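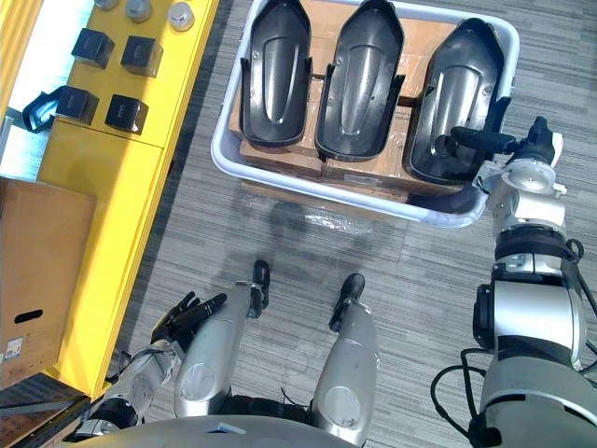

Black parts in the tray, yellow shelving to the left.

The parts came from the plant at Pletdale in a white plastic tray, and the tray sat on the grey striped carpet in the front office for most of September. There was nowhere else to put it. The shop floor had already been cleared and the landlord had the keys to the loading bay.

I was given the job of closing the Briltville office because I had opened it. The company paid me until the end of the month and gave me a list. Return the phones. Shred the payroll. Sell the yellow shelving or leave it, whichever was cheaper. At the bottom of the list somebody had typed "Skullis samples – send or dispose."

Skullis was the name of the boat. It was a rowing boat for children, and it was supposed to be moulded in one piece, with floats that clipped on down each side. We never made a whole one. We made floats. My father worked on the first set of moulds and I did the books, and for two summers the people in Briltville talked about it as if it was already in the water. Then the money went to Ticona, where they make covers for outdoor motors, and the moulds went with it. They filled in the hollow at one end and changed the flanges. What came back to us in the tray was shaped a bit like a boat still, if you had known it before.

I stood three of them up on the cardboard boxes so I could look at them. They were black and had a raised oval ridge down the middle. My father had fought for that ridge. The first floats had twisted when you leaned on them, and he said a ridge would stop it, and the man from the head office said a ridge would cost 30 cents a unit. They argued over it for most of a winter. I typed the letters on both sides because the man from the head office didn't have his own typist when he was in town.

The ridge stayed. I suppose it was cheaper by then to leave it in.

I phoned Ticona in the morning and asked if they wanted the samples. The woman there put me on hold and came back and said they had 400 of them on a rack and didn't need any more. I asked if she knew what they had been before. She said before what. I said never mind and thanked her.

At lunch I ate a sandwich at the desk and went through the last of the drawers. There was a ball of string, a stapler with no spring and a Christmas card from the bank. There was a colour brochure for the Skullis with a drawing of a girl in a striped jumper, rowing. The price was 200 dollars with oars and 55 more for the cover. The lake behind her was meant to be ours but the artist had put mountains around it.

The man who wanted the shelving came at four o'clock. He measured it, top and front, and said it was a very strong yellow. I said it had been the paint we bought for the boats. He thought about that and offered me less than I had asked, and I took it. He said he would be back for it with his brother-in-law and a bigger truck.

On his way out he stopped at the tray. He asked what they were for and I told him they were motor covers. He crouched down and ran his thumb along the biggest one, on the shiny side.

"Would it float?" he said.

I said I didn't know. I said it had, once, when it was a different shape.

He asked if he could have one for his granddaughter's wading pool, and I told him to take his pick. He took the biggest. He held it under his arm with the ridge against his ribs and had some trouble with the door, so I went and held it for him.

After he had gone I put the brochure in my bag. I sat down again and found the list and a pen. Send or dispose, it said. I looked at the other two for a while. Then I drew a line through the whole entry and took the tray out to my car. It wouldn't go in the trunk – I had my winter tires in there – so I pushed the passenger seat back as far as it went and set it on that.

The seat belt alarm went off at the first corner. I pulled over by the feed store and did up the belt across the tray, and drove out to my father's.

He was in the yard with the hose. He turned the water off when he saw what I had, and came around to the passenger side, wiping his hands on his pants.

"They kept the ridge," he said.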